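## Lining and tidying a three-sided bench enclosure

I have read a lot of advice on bench enclosures and most of it seems to come from people with something to sell. Acoustic foam, magnetic panels, special matting at a price per square foot that would cover a decent floor. I've tried some of it. These notes are what I do now in the workshop at Riltirthorpe, along with a few things I gave up on.

### Walls

Fabric is fine. I was told it would sag, collect dust and look like a puppet theatre, and the dust part is true. It also costs very little, takes the glare off bare board, and comes off for washing if you fix it sensibly.

- Wash and iron it before you cut. Cheap cotton shrinks, and you will find out how much after you've hemmed it.
- Checks and plaids show up every crooked edge. Hang the back wall first, get a stripe level with the top rail, and work out to the sides from there.
- Don't bother trying to match the pattern at the corners. I lost an evening to it.
- Hook-and-loop tape along the top, bulldog clips at the bottom. Spray glue is quick on the day and miserable afterwards.
- Keep fabric well away from soldering, grinding or anything that gets hot. "Flame retardant" on a label may not survive the wash, so I don't rely on it.

People will tell you a plain grey lining is the only serious choice. For photographing small parts it probably is. For everything else I can't see that it matters, and a pale pattern hides the odd mark better than flat grey does.

### Floor

A marbled finish looks smart and is a menace with small screws. If you drop a lot of fiddly bits, get something plain, or work over a tray. I bought the Imhof bench mat on the strength of its reviews and it curled at two corners within the month. An offcut of smooth panel, 122 cm long and trimmed to fit, has stayed flat since April with nothing holding it down except its own weight.

Leave a small gap at the walls. Mine is 15 mm, enough for a vacuum nozzle laid sideways. Push the panel hard up to the fabric and the crumbs go behind it, where they stay.

Wipe it with a barely damp cloth. I've yet to find a spray cleaner that did better, and the Wilto one left a film.

### Rails and edges

Aluminium extrusion along the front is one idea I expected to dislike. It is dear for what it is, and the slots fill with swarf. But you can shift a clamp or a base plate along without drilling fresh holes, and after a year of moving things about I've stopped complaining. A soft paintbrush clears the slots. Compressed air clears them too — on to everything else you own.

Check the bolts now and again. Slot nuts can feel tight while sitting crooked, so loosen them a quarter turn, wiggle, and do them up again.

### Cables

I'm most doubtful about cable advice in general. Spiral wrap, braided sleeving, the Vorero kit with its 116 pieces (I have used nine of them). For a thin cable running along something that bends, small clips at intervals do the job, and a generous loop over each joint does more good than any sleeve. Move the whole thing through its full travel by hand, power off, before you close the last clip. If the cable goes taut anywhere, the loop's too small.

Let the slack hang below the front edge if it must hang somewhere. Across the floor of the enclosure is the worst place for it.
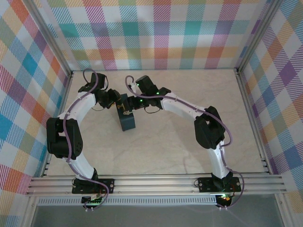
One reader disagrees with me about the slack. Anything left dangling at the front, the message says, gets caught by a sleeve or a stool sooner or later, and a strip of trunking under the rail would cost less than a replacement connector. The same reader thinks I'm too kind to fabric and would have painted the walls.

On the trunking I half agree. I've fitted a short length at one end as a trial, with the lid off, and it does keep loops out of the way of my elbows. It also makes swapping a cable slower, and I swap them often. If your layout never changes, put the trunking in. On paint I'm unmoved. Three walls of paint means masking, two coats and a smell in the room, and you still have a surface that bounces light at you.

### Small things

- Leave only the piece you're working on in the middle. Spares go in a tub outside the walls.
- If you have a clear front panel, clean both sides. The inside is always the dirty one.
- Label plugs at both ends. Masking tape and a biro will do, renewed when it goes furry.
- Anything advertised as good for 3000 uses, including hook-and-loop tape, should be bought in the smallest pack first. Mine stopped gripping well before then, mostly from lint. An old toothbrush brought some of it back.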